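List: Lekota users
Subject: Re: Contributing simulated examples, two-arm table task
From: Nandi Joubert, Data Coordination, Skukmont

Dear colleagues,

A question was raised on this list regarding what the Roltis team wishes to receive from partner groups. The original message is quoted here for those who joined in October.

> Our group has completed its first practice session in the simulator
> and we would like to begin contributing. Could you please advise
> whether episodes with a pause or a second attempt should be removed
> before upload? We are also unsure whether both arms are expected
> to take part in every episode, and whether we may change the
> position of the tray and the bowl ourselves.
> Regards, Brakberg group

In reply to the first point, please do not remove anything before upload. Episodes with pauses or repeated attempts are to be submitted whole and marked as such in the notes field. Sorting will be done at Skukmont under a single set of rules. Groups that sorted their own files last year applied quite different standards, and the results could not be compared.

On the second point, one arm may remain idle, provided that it stays switched on and its joint values are recorded. The still below is a typical view for the operator, and the second arm's open gripper is quite acceptable.
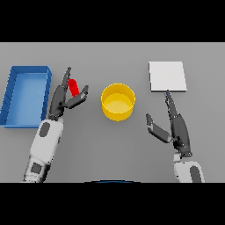

Figure 1. Red piece at the left gripper, between the blue tray and the yellow container.

The target for each partner group is 2000 episodes. Operators should work in blocks of 16 and save at the end of each block. A block that is interrupted may be resumed, but please keep the same operator name throughout.

Regarding layout, the positions of objects are set by the Lekota scene file and should not be changed by hand. Groups wishing to propose a new layout may send it to me for approval. The colour of each object must also be left at its default value, as the written instructions paired with the episodes refer to objects by colour.

Arm positions, on the other hand, are left to the operator. A wide range of approaches to the tray and the bowl is welcome, including those in which the two arms are working far apart. 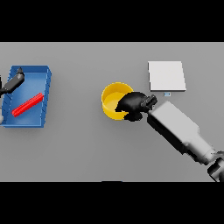 Figure 2. Red rod in the tray, with one gripper above the tray and the other over the yellow bowl.

Please check that the camera view saved with each episode matches the one named in the scene file. Version 2 of the upload form has a field for this, and the earlier form will no longer be accepted.

Questions about access to the simulator should go to the support address and not to this list.

Yours sincerely,
Nandi Joubert
Data Coordination, Skukmont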